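Ticket n° 2417 – Service Équipements, site de Jalmont
Objet : remplacement des doigts de préhension, poste textile
Demandeur : Telma Herrera
Statut : en attente d'arbitrage budgétaire

09 h 40 – Le devis Greltow s'élève à 1131 euros hors taxes pour deux jeux de doigts à embouts souples. Le solde de la ligne consommables étant d'environ 300 euros, la commande ne peut être validée en l'état.

11 h 15 – Guilan Mao (Achats) demande si la dépense peut être imputée au projet Palma et sollicite une offre comparative auprès de Kullow. Délai de réponse annoncé : 5 jours ouvrés.

14 h 05 – Imputation acceptée sous réserve d'un justificatif d'usage. Les essais sur articles en peluche se poursuivent avec les pinces à main actuelles. Pièce jointe au ticket :

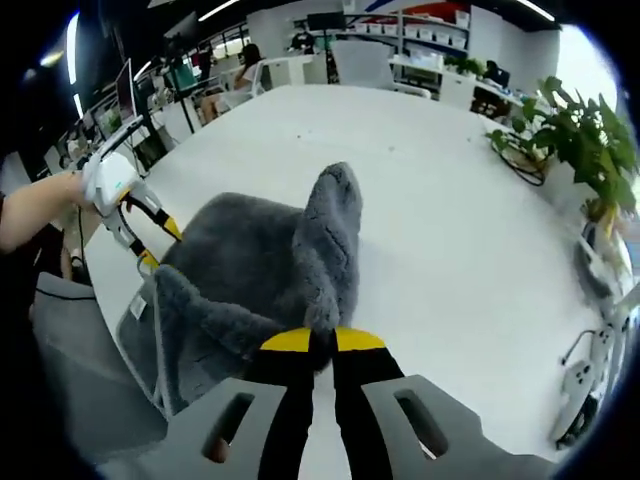
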